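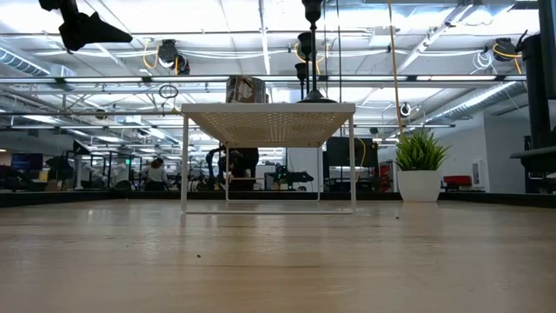
A mesa clara, a caixa e a planta, quarta de manhã.

Quarta-feira, quase meia-noite

Hoje fiz a travessia de Pranberg até o mirante de Quartey, e não consigo dormir de tão contente! Foram 15 quilômetros, com 682 metros de subida (a Lumturie jurava que eram menos, e eu fingi que acreditava). Saímos com neblina fechada, daquela que molha a sobrancelha, e lá pelas nove ela começou a rasgar em cima do vale. Dava para ver os telhados, depois o rio, depois tudo de uma vez.

Comemos pão com queijo encostadas no muro de pedra, no marco dos 920 metros. A Lumturie Kolev é a melhor companhia que existe para caminhar: fala muito na descida e nada na subida, que é como deve ser. Vimos um casal de pica-paus logo depois da ponte — acho que eram pica-paus, o binóculo ficou em casa, claro. 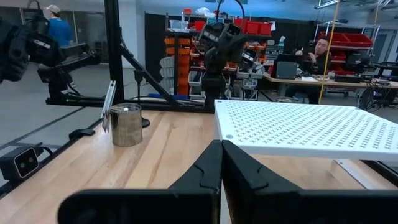 O trecho mais bonito foi o bosque antes de Quartey. O chão todo fofo, cheiro de resina, uns cogumelos alaranjados enormes que não tive coragem de pegar. Quero voltar lá em dezembro, com geada!

O calcanhar esquerdo está em carne viva, preciso trocar a palmilha antes da próxima. E comprar meia grossa, e devolver o mapa da biblioteca, que já passou do prazo. No domingo que vem a ideia é a trilha de Plonarar, mais curta e toda na sombra. A Lumturie quer sair às cinco da manhã. Cinco! Eu disse que sim na hora, sem pensar, e continuo querendo ir.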